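About Asham Cell Practice
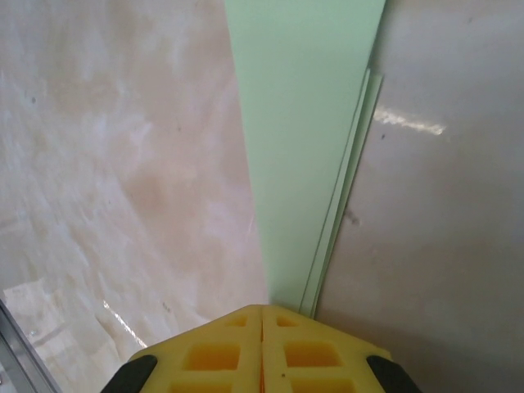 Gripper closed, fingertips at the near end of a pale green panel.

Asham Cell Practice writes, maintains and checks working rules for small robot cells. We cover setup, handling, inspection, recovery after a stop, and record keeping. Our clients run benches and short lines with one to six arms, mostly handling flat, light or easily marked parts. We do not sell robots, grippers or software, and we take no commission from firms that do.

The company was started by Severin Hämmerli, who had spent 14 years commissioning handling equipment and writing the instructions that shipped with it. Those instructions were often complete and seldom read. The first set of Asham rules was a single sheet taped to a cabinet door. It dealt with one question: what a person must check before an arm is allowed to close its fingers near a part. Most of that sheet survives in the current edition as Section 2.

What we publish

The main document is the Asham Bench Rules. The current edition holds 146 rules in 13 sections. Each rule is one sentence, has one number, and can be marked pass, fail or does not apply. A rule that needs two sentences is split or dropped. Numbers are never reused. When a rule is withdrawn, its number stays in the index with the word "withdrawn" and a pointer to whatever replaced it.

The Bench Rules do not replace the law or the published safety standards that apply to a given machine. A client must have a risk assessment in place before we start. We ask to see it, we record its revision, and we do not sign off on it. Where a Bench Rule and a legal requirement disagree, the legal requirement governs and we want to hear about it the same day.

Two smaller documents go with the Bench Rules. Temine is the surface handling supplement, for parts and worktops that scratch, glare or hold static. Kombo is the record format: a plain table with fixed column names, used for logging checks, stops and changes. Both can be used without the main rules, although few clients do so.

How the rules treat grippers

More of our rules concern the gripper than any other part of the cell. It is the part that touches the product, and it is usually the part changed most often and documented least.

Rule 2.04 requires the closed position to be checked before the first cycle of a shift. The fingers are brought together with nothing between them and the seam is looked at along its full length. A gap at the tip is a fail, even when the grip force reads normal.

Rule 2.07 requires molded fingers to be inspected on both faces. Ribs and recesses save weight, and they also hold dust and hide cracks. The inspection is done with a hand lamp held at a low angle. Wiping comes after the inspection.

Rule 2.11 concerns contact tips. Where a finger carries rubber, the rubber is checked for looseness, cuts and shine. Shine is recorded as an observation and does not by itself fail the finger. Tips are replaced in pairs.

Rule 2.15 says that a new mark on a finger is logged when it is first noticed, whatever its size. The log entry gives the finger (left or right, seen from the wrist) and the nearest feature. We do not ask anyone to guess the cause.

Rule 2.19 fixes the naming of sides. Left and right are always taken from the wrist looking toward the fingertips. Before this rule was added, we saw logs where two shifts had reported the same finger under opposite names.

Approach and surfaces

Section 5 covers the approach to thin, flat parts. An arm nearing a panel edge must have a stated stop distance, a stated speed inside that distance, and a stated action if contact comes early. "Stated" means written in the cell file, in units, with the initials of the person who set it. A value that exists only in the program does not count.

Where several panels or sheets sit close together, Section 5 requires the cell file to say which one is the target and how the system tells it from its neighbors. Color alone is accepted when the lighting is fixed. Otherwise a second feature is needed, such as an edge or a known position.

Glare is handled in Temine. A glossy surface under overhead light can give a wrist camera a bright patch that moves as the arm moves. Temine asks for a sample image at each taught position, taken with the normal lights on, and for a note of any bright patch that touches the target edge. The remedy is left to the client. Turning off a lamp, moving the fixture and changing the viewing angle are all acceptable if the sample images are repeated afterward.

Mottled or speckled surfaces get their own clause. A pattern can be mistaken for dirt, and dirt can be lost in a pattern. Temine asks for one reference image of the surface in its clean condition, stored with the cell file and replaced whenever the surface is changed.

Clear film is treated as a part. If film, a sleeve or a cover sheet can be within reach of the gripper, it is listed in the cell file with the same fields as any other item.

How we work with clients

A normal engagement has four stages.

Reading. We read the risk assessment, the cell file and the last three months of stop records. If there is no cell file, the client writes one with our template before we visit.

Bench review. Two of us spend one or two days at the cell and go through the rules in number order. The operator who normally runs the cell is present throughout. We do not accept a review held only with engineering staff.

Report. The client receives a table of results in Kombo format, with a rule number, a result and a short remark on each line. There is no overall score. We were asked for one many times and tried it for one edition. Clients began to fix the cheap items to raise the number, and the score was removed.

Return check. We come back after the client reports the failed items closed. Only those items are checked, plus any rule affected by a change made in the meantime.

We have completed 588 bench reviews. The results are kept without client names and are used when rules are revised. Section 8, on restarting after a jam, was rewritten from these records.

How rules are changed

Anyone may propose a change, including people who are not clients. A proposal must name the rule, give the new wording and describe at least one case where the present wording gave a wrong or useless result. Proposals without a case are returned.

Accepted changes are tried for a full review period on our own test bench at Idenen before they enter the published text. The bench is kept for this purpose and is not used for demonstrations. New editions come out in December. Corrections of plain errors are issued at any time and listed on the first page.

Independence

Reviewers may not hold paid work with a supplier whose equipment is in the cell under review. Severin Hämmerli approves each report and does not take part in the reviews he approves. If a client disputes a result, a second reviewer repeats that rule at our cost. The second result stands.

We do not issue certificates or logos. A client may say that a cell was reviewed against the Bench Rules, provided the edition is named and the full table is available to whoever asks.

Working here

Reviewers come from operation, maintenance and quality roles. New reviewers first shadow reviews, then write the tables, then lead. Before leading, each one must run our test bench for a full week as its operator, under the rules, with someone else reviewing. Openings are posted on the notices page when there are any.

Comments (4)

toolcrib_dan
We adopted 2.19 by itself last year, no review, just the naming rule. Handover notes got a lot shorter. Is that allowed or do you have to take the whole set?

Asham office
Single rules may be used freely. Please quote the number and the edition.

M. Ferrante
Does "replaced in pairs" in 2.11 apply if one tip was torn off in a crash and the other is a day old? Seems wasteful on our budget.

Asham office
Yes, it applies. The newer tip may be kept as a spare if it is paired later with one of similar wear and both are logged.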